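Against the clear floor. Or against the people who keep selling it to me.

I moved the coffee table out in July and ever since then everyone who comes over has a theory about my living room. Too much floor. Not enough storage. Get baskets, get a bench with a lid, get one of those Reten units with the 18 little doors. Lies Verbruggen, who I love, sent me a link to a 50 dollar box whose only job is to hide a power strip. Fifty dollars! For a lid.

My position: a room people live in has stuff out in it by five in the afternoon, and that's fine. Bag goes on the sofa when you come in. Charger goes where the outlet is. You sit down.

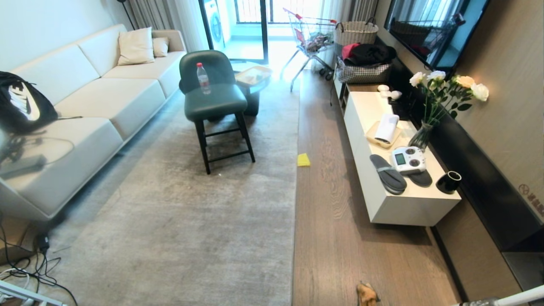
Tidying advice is mostly written by people who photograph rooms at 10 in the morning with everyone out of the house. They want every object to have a home. Fine, but a home that's three steps further away than the sofa is a home that never gets used, I have tested this for years. My backpack has a hook. A good hook. The backpack lives on the sofa, next to a knot of black cable, and the water bottle has taken the green chair, the best seat we own, with a perfectly good side table right behind it. A sponge on the wood by the rug. So what. Five minutes and its all gone, and tomorrow it comes back.

What I do care about is the stuff you can trip on. Cables on the floor — okay, you got me there. Those should be run along the wall and I will do it. A loose cord across a rug is a real problem in a way that a backpack on a cushion isn't, and the tidy people lump the two together, as if it's all the same sin. It's not the same. One is a broken wrist and the other one is a bag.

Same with the washing machine on the balcony, by the way. People wince. Where should it go, the bedroom? It's got daylight and a door that shuts between me and the spin cycle. I'd defend that spot before I'd defend the sofa.

So no to the Reten unit, no to the lid. I'll spend the money on cable clips and a secnd hook, lower down, closer to the door. If that one gets used I'll admit Lies had half a point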